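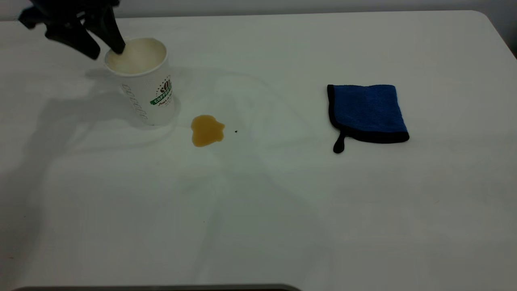 Why would anyone trust a bunch of strangers to decide something that big, a student asked on the first day of class, when they could just let the judge do it?

Chapter 6
The Jury Comes In

It's a great question, and people have been arguing over it for centuries. A judge has spent years learning the law. A juror may have spent the morning looking for a parking spot. Yet in most serious criminal cases in the United States, the person on trial has the right to put the decision in the hands of ordinary people from the community, and the judge can't simply wave their "not guilty" away.

We'll spend this chapter with one case from start to finish. The place is Temach County, and the charge is burglary. One night in October, somebody got into the Hellwig tool warehouse outside the town of Ornley and left with a load of power saws. A few weeks later the police arrested a former delivery driver for Gruletti Produce, the company across the road. He pleaded not guilty and asked for a jury.

Now the fun begins! (Yes, fun. Jury selection is one of the liveliest parts of the whole process, and television almost always skips it.)

The county mailed out 637 summonses for that court term. Of those, 492 went to people who turned out to be eligible. The others had moved away, weren't citizens, or couldn't serve for some other reason allowed by law. Only a small share of the eligible group was called in for the Hellwig case, and they sat in the courtroom while the judge and the lawyers asked them questions. Had they ever been burglarized? Did they know anybody at either company? Would they believe a police officer more than another witness, just because of the badge?

This questioning is called voir dire (say "vwahr deer"), and you'll get to try it yourself in Section 6.2. Listen closely to the answers people give, and to the ones they start to give and then take back. Lawyers certainly do.

When it was over, twelve jurors and 2 alternates took their seats. The trial itself lasted four days, with 13 witnesses, and the jury heard two very different stories about a white van seen near the loading dock at 3 a.m. Which story would you have believed? Hold off on your answer until you've read the testimony in Section 6.4, and then write it down before you turn to the verdict.

As you read, keep a running list of every point where one person's choice could have sent the case in another direction. There are more of them than you'd expect, and some come well before the first witness takes the oath.

Words to Know
summons
voir dire
challenge for cause
peremptory challenge
alternate
burden of proof
reasonable doubt
hung jury

Before You Read
Talk with a partner about a time when you had to decide who was telling the truth. What did you go by? Would you have wanted eleven other people in the room with you?

6.1 Who Gets the Letter?

Every jury starts as a list of names. In Temach County the list is put together from voter rolls and driver's license records, and a computer picks from it at random. That sounds fair, and it mostly is, but think for a minute about who might be missing.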